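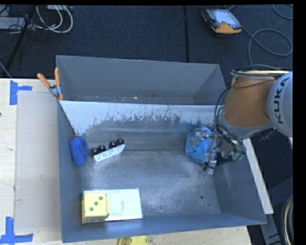 The grey bin on the table, with the sponge, the die and the bar with the black knobs.

February 20, 2022

I have been putting off the odds and ends bin since before Christmas. It is the big sheet-metal one with the two sections, and it lives wherever the last person put it down. This week it came up onto the wooden table because I was tired of walking around it on the carpet.

We got it when the Krawczyk warehouse in Horport closed and sold off the fittings. I paid $24 for it and Conall Breathnach helped me get it home in his wagon. He thought I was mad. It has outlasted three plastic tubs, so I consider the matter settled.

The back section is narrow and I have never found a good use for it. Anything small that goes in there slides to the bottom and stays. At the moment it only has crumbs and bits of debris in it, which I will get out with a brush. The front section is where everything ends up.

I took most of the contents out over two evenings. The easy stuff went first: dead batteries to the drop-off at the hardware store, string and tape back to the drawer, a handful of screws into the jar with all the other screws. What was left at the end was the stuff I couldn't place.

The blue sponge is a scrubbing one, the rough kind. It can go under the laundry sink with the other cleaning things. I am going to use it on the bin before it goes, as the floor of the front part has gone cloudy and scuffed. I don't expect much from the scratches. The divider is worse, with the pale surface worn back to bare metal along the bottom, and I am leaving that alone. I did think about painting it. Then I priced a tin of metal primer and stopped thinking about it.

The yellow foam-looking die is from a set of games we took camping at Dradness. It's soft and the dots are green. I would have sworn there were 2 of them. If the other one turns up it will be in the car. I have put a note on the games shelf so I remember to look.

Under the die is the flat mint green thing. I'm keeping it with the papers for now and will go through that pile in March, when the rates notice comes and I have to sit down with it all anyway.

That leaves the silver bar with the black knobs. It has a pair of knobs near each end and a row of round recesses along the face. I've asked everyone in the house and got shrugs. Conall reckons it came off a cabinet or a rack from the Goritthorpe place, where we lived for nine years and where a lot of unexplained hardware came from. He may be right. It is too nicely finished to throw in the scrap, so it is going on the shelf in the shed with a tag on it saying "ask Mum". If she doesn't know either, it can go to the tip shop in the next load.

Once it is cleaned I want the bin to hold garden things only. Gloves, twine, the hand trowel and the secateurs in the front, and seed packets in the back section, standing up in an old baking tin so they can't slide down. There's a small round hole in the floor of the front part, toward one corner, and I don't mind it. Dirt can fall out.

I still have the hall cupboard to do. The colour charts from when we painted the lounge are in there, along with around half the coat hangers in the district. I'll start on it after the long weekend.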